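**Harnley Animal Shelter: questions about lost, stray and surrendered pets**

Last updated 2025-11-06

**I found a stray dog. What do I do first?**

Check for a collar tag and call the number on it. If there isn't one, call our front desk or bring the dog to the Erkport Road entrance during open hours. We scan every animal for a microchip at intake. You don't need an appointment to drop off a stray.

**Can I keep a stray I found?**

Not right away. The town requires a hold period of 3 full days for dogs without identification and 11 days for dogs with a tag or a chip. You can put your name down as an interested finder when you fill out the intake form. If no owner comes forward, you get the first call.

**My dog is at the shelter. How do I get him back?**

Bring a photo ID and something that shows the dog is yours. Vet records, a license receipt or older photos of you with the dog are all fine. The reclaim fee is $50, plus the cost of a license if yours has lapsed. Vaccinations given here are billed separately.

**What if I can't pay the fee?**

Ask at the desk for the payment form. We can split the fee over several months, and the dog goes home the same day. 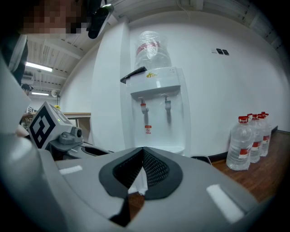

**Do you take cats?**

Yes, if they are injured, sick or friendly strays from inside town limits. Healthy outdoor cats that won't be handled go through the trap and return program, run out of our Prultthorpe clinic. Traps can be borrowed for two weeks with a deposit.

**How do I surrender a pet I own?**

Surrenders are by appointment only. The wait is usually around 11 days and gets longer in March. Please bring all medical records and be truthful about any bites. A bite history doesn't mean we will turn the animal away, but we have to know about it.

**Who decides whether an animal is put to sleep?**

Our shelter manager, Thandeka Hlongwane, and the veterinarian on duty both have to sign off. Owners who surrender a pet can ask to be called before that decision is made. Check the box on page two of the form.

**Is Vlad still available?**

No. Vlad, the gray mastiff from our newsletter, has been adopted. Please stop calling about him. We have other large dogs on the adoption list.

**How much does it cost to adopt?**

Dogs are $145 and cats are $50. Both prices include spay or neuter surgery, a microchip and the first round of shots.

**Who do I call about an animal being mistreated?**

Call the animal control line, day or night. If the animal is in immediate danger, call 911. You can leave a report without giving your name, but we can't send you updates on it if you do.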